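How to Get Your Short Film into a Festival Without Losing the Will to Live

You have finished your short. The grade is done, the sound is as good as a man called Perić and his spare bedroom could make it, and your mum has cried in the right place. Now you want strangers to watch it in a dark room, and for that you need a festival.

I have been on both sides of this. For six years I was one of the people who watch the submissions for the Ikedberg short film weekend, and before that I sent my own films to anyone with a postal address. My record as a film-maker is two small prizes and a certificate with somebody else's name on it. My record as a viewer is better, as all you need is a chair.

Before you start

You will need the finished film, a spreadsheet, a bit of money you won't miss, and about a fortnight of evenings. You'll also need a password you can remember. Half the films I failed to watch in my first year were locked behind a link whose password had been changed the night before by a nervous director.

Step 1: Lock the film

Locked means locked. If you submit a cut and then fiddle with it, you'll end up with four versions in circulation and the one with the missing title card will be the one that gets in. Export it, watch the export from start to finish on a television with the lights off, and write down anything that's wrong. Fix those things. Export again. Give the file a sensible name, with the title, the year and the running time in it. FINAL_final_USETHIS is not a sensible name, and I have seen it projected on a screen in front of a paying audience.

Step 2: Be brave about the length

Programmers build their screenings like people packing a car boot. A seven-minute film goes in anywhere. A film of twenty-nine minutes has to be worth three other films, and three other directors' families buying tickets. I once sat through an argument between Boglárka Kun and the rest of us over a very slow, very beautiful piece about a ferry. She won, and we dropped four films to make room for it. Everyone else in the room still brings it up.

If your film is long because it needs to be, leave it alone. If it's long because you hired a drone for the day, you know what to do.

Step 3: Make a list, then cut it in half

There are far more festivals than you can afford. Start with these headings in your spreadsheet: name, town, deadline, fee, maximum length, premiere rules, and whether anyone you know has been. Fill in as many rows as you like. Then go down the list and take out:

Anything that has no record of ever showing a film in a room.
Anything that gives awards every month.
Anything where the winners have to buy their own trophy.
Anything with a category called Best Film Under One Minute By A First-Time Director On A Phone (Spring).

What's left should be a mixture. Put in a few big ones, because you'd never forgive yourself otherwise. Put in more of the middling sort, and then look hard at the small local ones. Turnton has one that runs for a weekend in a former corn exchange, and they give every film-maker a bed and a bacon roll. I have been treated worse at events with a red carpet.

Step 4: Sort out your premiere

Some festivals want to be the first to show your film in the world, some only in the country, and a good many don't care. Read the rules before you say yes to a pub screening. Imre Sárközi put his whole film online for one night so that his cousins could see it, and it cost him a place he'd already been offered. The cousins didn't think much of it either.

If you're holding out for a large festival, hold out for a set time, say until May, and then let the thing go. A short that's been kept in a drawer for two years waiting for Cannes has usually gone a bit stale by the time anyone opens the drawer.

Step 5: Work out the money

Fees creep up on you. The early deadline is cheap, the regular one is dearer, and the late one is priced for people who are panicking. Set yourself a total and stop when you reach it. Mine was 1,000 pounds for my last film, and I only kept to it by giving the card to my sister.

Ask for a waiver if you're skint, if you're a student, or if you've shown there before. Keep the email to three lines. Festivals get a lot of these and they can smell a cut-and-paste job, particularly if you've left in the name of another festival.

Step 6: Write a synopsis a tired person can understand

You need two. The short one should be under 50 words and should say who the film is about, what they want and what's in the way. The longer one can run to a paragraph and may give away the middle, though I'd keep the end to yourself.

Please don't write that your film is a meditation on anything. In one year at Ikedberg we had so many meditations that Csenge Vörös began putting them in a separate pile, with a cushion on top. Write that a widower in a seaside town tries to return a library book. I'd watch that tonight.

Get someone who hasn't seen the film to read it back to you. If they ask "and what happens?", have another go.

Step 7: Take your stills properly

This is the bit everyone leaves until too late, and it matters more than you'd think. If you're selected, your still goes in the brochure, on the website and quite possibly on the side of a bus shelter. You want three or four good ones at full size, with at least one face in them. A grab from the timeline will do if the actor's eyes are open and nothing is moving too fast. Better still, have somebody with a camera on set for one day.

Don't send the picture of yourself pointing at something. Every director has one. Mine was taken on a beach at Lillach and I am pointing, with great authority, at a bin.

Step 8: Make subtitles even if you think you don't need them

English subtitles on a film in English may feel silly, but plenty of your audience will be glad of them and some festivals now insist. Do it yourself in an evening. Check the spelling of every name, and then get another person to check it. Hajnalka Hegedűs, who did the subtitles for my second film, found eleven mistakes in the dialogue I'd written out from memory, and I'd written the dialogue in the first place.

Step 9: Submit early and then leave people alone

Viewers are kinder at the beginning. In my first week each year I took notes, made tea and gave every film my full attention. By the last week I had seen a great many slow shots of people looking out of train windows and I was not at my best. One year we had 3,828 entries for 60 places, and you can do that sum yourself if you're feeling strong.

Once it's gone in, write the date you expect to hear in your spreadsheet and don't email before then. Don't ring. Don't, as one man did, come to the office with a cake. (It was a decent cake. It was a lemon one. He didn't get in.)

Step 10: Get turned down

It will happen, and often by a form letter that calls the standard "exceptionally high". Sometimes it's even true. Sometimes the programme already had two films about grandfathers with allotments and yours was the third. You'll never be told which, so don't spend long on it. Mark the row red, close the laptop and go and do something else for an hour.

What you mustn't do is write back. Festival people change jobs all the time and they take their memories with them.

Step 11: Get in, and turn up

If the answer is yes, reply the same day. Send whatever they ask for in the format they ask for, with the file name they ask for. Then go if you can possibly afford it. Watch the other films in your screening, all of them, and say something nice to at least one person who made one. I met Demetrio Olmedo in a queue for a broken coffee machine and he has shot everything I've made since.

You may be asked up for questions afterwards. The first will be about the budget and the second won't be a question at all, it'll be a man describing a film he once had an idea for. Thank him warmly. Have an answer ready for "what are you working on next?", even if the truth is the washing-up.

Step 12: Keep the spreadsheet

Save it with the film. Next time round you'll know who answered their emails, who showed the film in the right shape and who paid for the train. 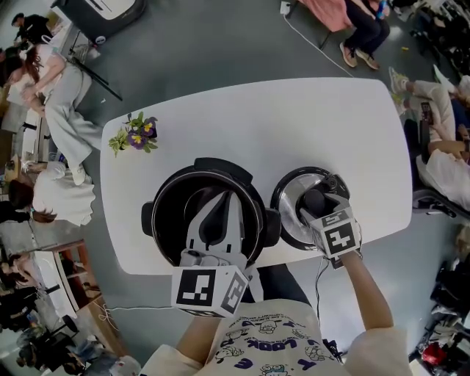 Mine has a last column headed "Would go back?", and Turnton has a yes in it with the bacon roll noted alongside. Fill yours in on the journey home, while you're still cross or still pleased, and you can start crossing names off before the next film is even written.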